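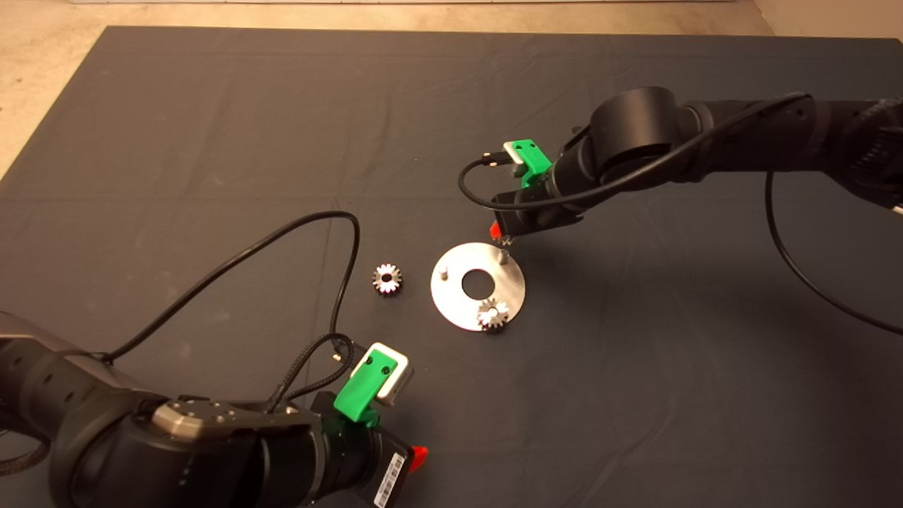
Attachment 1: gear task, right arm over the plate, left arm off to the lower left, one gear on and one still on the mat.

Ticket 132 – Skasura two-arm bench kit, trial unit
Status: open, waiting on vendor
Opened by: Hortensia Mansilla, Parkimley
Date opened: June 21, 2022

Summary
Right arm stops short of the tall peg and reports "insertion complete." The gear, which is still lying off the peg at that point, disagrees.

What we expected
The demo routine that ships with the kit picks up a gear, finds the peg, lowers the gear onto it, and moves on to the next. Your sales sheet calls this an out-of-the-box task. We took it out of the box.

What we get
1. Left arm homes fine. No complaints about the left arm.
2. Right arm homes fine, then moves to the tall peg and stops just above it.
3. Log prints "insertion complete" with the gripper empty.
4. Routine ends. Cheerful beep.

Tried so far
Power cycle, both arms. No change.
Reinstalled the Bezerra driver from your download page. No change, except that the beep is louder.
Swapped the USB ports. The arms traded names in the software, so for one run the left arm thought it was the right arm. Swapped them back.
Moved the plate a little closer to the left arm. The right arm went to where the plate used to be.
Ran the force check on both sensors. Left reads 7 at rest and goes up when I press a finger. Right reads 300 at rest and goes up to 300 when I press a finger.

That last one looked like a clue, so I stopped there and wrote this.

Reply from Drutach support
Thanks for the detailed report. Please confirm the mat is flat and the plate is fixed down.

Hortensia Mansilla
The mat has some wrinkles. I smoothed it and ran the routine again. The right sensor still reads 300 with the arm in the air, where there is no mat.

Reply from Drutach support
Understood. A constant value usually means the sensor is sending its default. Please reseat the cable at the green mount on the right gripper, then run zero_force with nothing in the fingers. Leave some slack in the loop at the wrist.

Hortensia Mansilla
Reseated. It now reads 700, also constant. I suppose that counts as movement.

Reply from Drutach support
We will send a replacement sensor and cable. Until it arrives you can set skip_contact to true and run the motion without the force check.

Hortensia Mansilla
Did that. It no longer claims to have finished, so the log is more truthful than before. Please extend the trial by the days we lose to shipping. The review for our purchasing people was due in March and has already been moved once. Leaving this open until the part gets here.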